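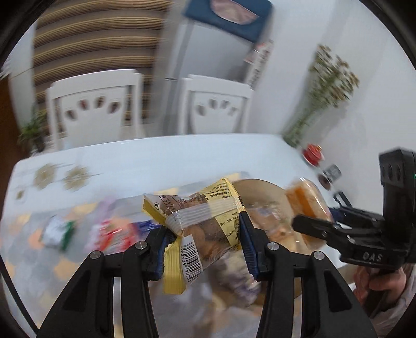
Ticket 2194 – Pantry app says everything is expired

Posted Tuesday, 7:20 a.m. | Print | E-mail this page

Product: Skakico pantry list, synced to a Walczak kitchen display
Status: Open, in the sense that a wound is open

Since the August update, Skakico believes that all 101 items in my kitchen went bad overnight. This includes salt. It sends a separate alert for each one, starting at 5 a.m.

Tried so far:

Restarted the display. Same alerts, new chime.

Checked the date format. The app had switched itself to day first, so I switched it back. Expired items dropped to 29, and the salt was pardoned.

Deleted the crackers and typed them in again by hand. They are now listed twice, once as fresh and once as "critical."

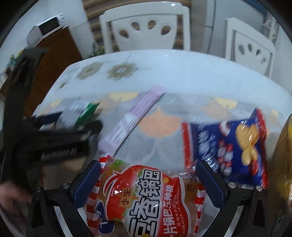
Turned off syncing and left it off for 20 minutes, as support suggested. On reconnecting, the display restored the old list from its own memory, which it is evidently proud of.

Update, 6:45 p.m.: Found a second account under Settings, left over from when Rurnent ran the backup service. It was still set to day first and kept overwriting mine. Removed it. Down to one expired item, a jar of mustard, and I have to admit the app is right about that one.

Please leave the ticket open until the 5 a.m. alerts have had their chance.

Comments (2) | Share (0)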